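Workshop notebook, Belmonte bench
March 3, 2019
Entry by Noel Sison

Carried on with the sourdough crackers for Getgate. Honeylyn wants a recipe we can hand over without standing next to the person using it, so today was mostly weighing and writing down.

Starter was fed last night with the Clolitz rye and left on the shelf. It had doubled by the time I came in and smelled more of apple than vinegar, which I'd call right for this. In February we were using it much later and the crackers came out sour enough that two people left them on the plate.

Dough weight for the full batch, all in, 1614 g. Flour portion 878 g. Salt was not changed. I held back 50 g of the water and worked it in at the end, and the dough took it without getting sticky. Last time all of the water went in at the start and I had to dust the board so heavily that the crackers tasted of raw flour.

Rested it covered. Rolled half by hand and half through the sheeter. Hand-rolled pieces are uneven at the corners, as always, and the corners brown first. Sheeter pieces are even but they shrink back unless they sit for a while before cutting. I let the second tray sit while I washed up and those kept their shape.

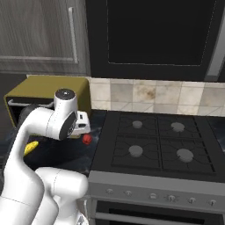

Counter with the olive-green toaster oven, next to the gas stove.

Baking notes. Set to 200 C for all trays. The first tray was pale in the middle when the edges were done. For the second I turned the tray halfway and dropped it one shelf, and that fixed most of it. Third tray the same as the second, but docked with a fork in closer rows. Fewer bubbles. Docking wheel is still missing, see Honeylyn's note from last month.

Seeds: sesame stays on if the top is brushed with water first. Poppy falls off whatever I do. Caraway is too strong with the rye, drop it from the list. Honeylyn disagrees about the caraway and has written so in the margin of my sheet, so we'll make a small tray of each and let Getgate pick.

Snap test after cooling on the rack. Tray one bent before it broke. Trays two and three broke clean. I put tray one back in with the heat off and the door shut, and it came out crisp, a shade darker than I'd like.

Storage. Half of tray three went in the Plustness tub with the clip lid, half in a paper bag folded over twice. Both are labeled. Will compare after a few days. Leftover dough is wrapped and chilled, to be rolled next session so we can see if a cold rest helps with the shrinking.

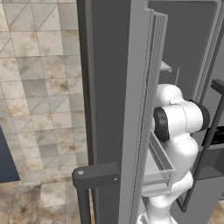 To do

- Order rye from Clolitz, same grind as the last sack. The coarser one tears in the sheeter.
- Find or replace the docking wheel.
- Write out the tray turn as its own step. It was in my head and not on the sheet.
- Ask Getgate what size box they have in mind before we settle on a cutting size.
- Honeylyn to try the olive oil version with half the oil.

Added later by H. Dumlao: tasted all three trays. Tray two is the best one. Salt is fine as it is. I still want the caraway.

Recent entries
Rye starter, feeding times compared
Cleaning the sheeter rollers
Oat biscuits, second attempt
Shelf labels and where things go

This site uses cookies to remember your settings. By continuing to browse you accept their use. Accept | Learn more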